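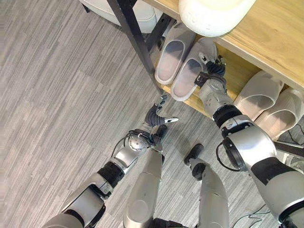 搜索本站内容 请输入关键词

分类：楼宇运维 / 地面材料 / 技术通讯

方块地毯更换与编号规则调整

2021年11月起，Fokgate办公楼各层方块地毯的更换改按新编号执行。旧编号以房间为单位，隔断调整后常与现场不符，6月盘点时有43处记录无法对应到实际位置。新编号以柱网为基准，由楼层、轴线区间、行号和列号四段组成，隔断移动不影响编号。

更换判定标准如下。绒面磨损后厚度低于原厚度的61%，整块更换。接缝高差超过1毫米，先检查基层，基层平整的重新铺贴，基层起砂的须铲除后补自流平，养护期满再铺。边角翘起但背衬完好的，清除旧胶后复用。背衬开裂或与绒面分层的一律报废，不得粘补。

库存目前有Jultutby和Prekiser两个系列。两者背衬厚度不同，同一柱网区间内不得混铺。Jultutby现存35箱，仅供三层和五层使用；Prekiser用于其余楼层，领用时须核对批号，不同批号的色差在走廊长距离铺设时较为明显。走廊补片优先从同层家具下方调换旧片，新片填入家具下方。

铺设方向以背面箭头为准。条纹类图案采用同向铺设，素色采用相邻转90度铺设，原有区域维持原方式，不因局部更换而改变。胶粘剂使用可剥离型压敏胶，涂布后待胶膜转为透明再铺贴。架空地板区域的地毯接缝应与地板块接缝错开，错缝距离不小于100毫米，以免日后检修线缆时带起相邻地毯。

清洁方面，日常吸尘频次不变。热水抽提改为每年4次，抽提后区域封闭至背衬干燥。门厅、茶水间门口和电梯厅的污渍应在当班处理，先吸后洗，由外缘向中心收。禁止使用含漂白成分的清洁剂，也不得用硬毛刷沿单一方向反复刷洗。

Paewai仓库的旧片回收点继续开放，报废地毯按背衬材质分开码放，PVC背衬与沥青背衬不得混装。带胶残留的旧片须面对面叠放。送交时附更换记录单，单上填写新编号，旧编号填入备注栏。沿用旧表格的记录单本月底前仍可受理，逾期退回重填。

各层轴线图及新版记录单已放入运维共享目录“地面”文件夹，图纸与现场不符的，请在图上标注后发回运维组。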